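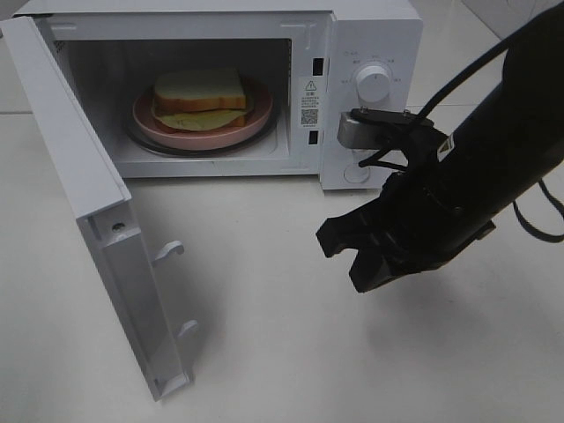
Door open, sandwich on the pink plate, gripper to the right of it.

Harkivgate Workshop Forum > Builds > Arms and grippers
Thread: Closing a microwave door with a desk arm

kenta_s
Posts: 109
2/26/25

I'm at the point where I need other people's opinions. The job is: arm takes the plate, puts it on the turntable, closes the door, turns the knob. Then the same thing backward. Placing the plate works most of the time now. The door is what I'm stuck on.

Setup for anyone who hasn't seen my other thread. The arm has a parallel-jaw gripper and a camera bracket near the wrist. Motor control is a Ternik board under the bench, and Dritum runs the motion scripts on an old desktop. The oven sits on the table with nothing holding it down. The door is hinged on the left and swings out toward the front left, so when it's all the way open the arm has to reach across the whole front of the oven to get behind it.

Of the last batch of runs, 7 ended with the door touching the frame and not latched. The hooks go into the slots and then stop. If I push harder the oven slides back on the table. If I push slower it's the same, only slower.

I've tried
- pushing with the tip of one finger near the free edge
- pushing with both fingers closed, in the middle of the door
- a second push after a short wait

The second push helps a little. What are other people doing?

asuka_minami
Posts: 2739

Fix the oven down first. You can't tune a push against something that moves. Put a stop behind it, screwed to the table, and get a rubber mat under the feet. Then go back to your first method. Pushing in the middle of the door is wasted effort, you want to be as far from the hinge as you can get.

kenta_s

The table is shared so I can't put screws in it. I could clamp a board to the back edge, maybe.

asuka_minami

Clamped board is fine.

yhonda
Posts: 109

I don't agree with fixing it down. If this is ever supposed to work in a real kitchen the oven will be loose there too. People close these with one hand and the oven doesn't go anywhere, and what they do is give it some speed at the end. Let the door have a bit of swing and keep the arm moving through the last part of the travel. You are stopping at the frame. Set the target past the frame and limit the force.

asuka_minami

Setting the target past the frame is how you crack a door. His board has a current limit, but it has to be set low enough to matter, and then you're back to a push that is too weak to latch.

yhonda

I've done it on a cabinet with a magnet catch for two years and nothing is cracked.

asuka_minami

A magnet catch pulls the door in for you. Spring hooks push back until they drop. Different thing.

yhonda

OK, that part is fair. I still wouldn't clamp it.

tsutomu_a

What are you using for power? I had a shoulder joint that went soft at full reach and I blamed the code for weeks. It was the supply sagging. Swapped it for a Bognár one and the joint held. Reaching over to a door on the far side is about the worst pose you can ask for, and it might be that you don't have the push you think you have.

kenta_s

It's the supply that came with the board. I'll put a meter on it while it pushes.

Also I should have said, the oven is unplugged. All of this is with the wall plug out.

wingyan_k

Good, please keep it that way. I have one question about the sandwich. Is it always the same one? The filling hangs out past the bread and over the plate in your picture. If the plate tips a little when you let go of it, that's going to end up on the glass.

kenta_s

I use real bread on and off. It changes how the plate sits in the gripper, and I'd rather find that out now. The plate has a raised edge, which gives the fingers something to hold.

wingyan_k

Makes sense. I'd do the door runs with the plate in there too, then. If you knock the oven hard enough to shift the plate on the turntable you want to know.

yhonda

Agree with that. Latching the door doesn't count for much if the food has moved off center.

kenta_s

Update. I put the meter on the supply and it does drop when the arm is stretched out. Not by a lot, but it's there every time. I also clamped a board behind the oven for one set of runs and took it off for the next, so both of you get your way.

With the board: the door latches on the first push nearly every time.
Without the board: better than before if I start the push closer in and don't stop at the frame, but the oven still creeps back.

I moved the start point too. Before, the arm came in high and dropped down behind the door. Now it waits to the right of the opening, low, and swings around the free edge. It's a longer path but the elbow stays bent, and I think that's where most of the extra force is coming from. 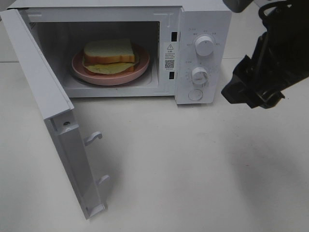
Do I need a force sensor to close a microwave door with a small arm?

You can start without one by reading the motor current and stopping the push when it climbs past a limit you've measured by hand.

asuka_minami

That's how I'd do it. Measure the limit with the door already shut, so you know what the frame feels like, and then again with the hooks just touching. The number you want is between those two.

tsutomu_a

Do the supply before you measure anything. If the voltage is dropping, your current readings will wander and you'll set the limit wrong.

kenta_s

Ordering one today. I'll leave the limit alone until it gets here.

yhonda

Can you post the Dritum script for the swing around the edge? I have the opposite problem, my door is hinged on the right and the arm is on the same side as the hinge.

kenta_s

I'll clean it up first. The waypoints are all typed in by hand and half of them are named after what went wrong. One warning, the wrist cables need slack for that move. Mine loop out past the arm and I had to slow down the wrist turn so they wouldn't drag along the front of the oven.

wingyan_k

Has anyone gotten opening to work well? The ones with a push button should be easier than the ones with a handle.

kenta_s

Mine has a button low on the panel. Pressing it is fine with the fingers closed. The oven slides when you press it, same as with the door, so the mat is going under it either way.

asuka_minami

Told you.

yhonda

A mat is not a clamp. I have no objection to a mat.

kenta_s

Mat it is. I'll post numbers with the new supply, board off, and the script in the same post.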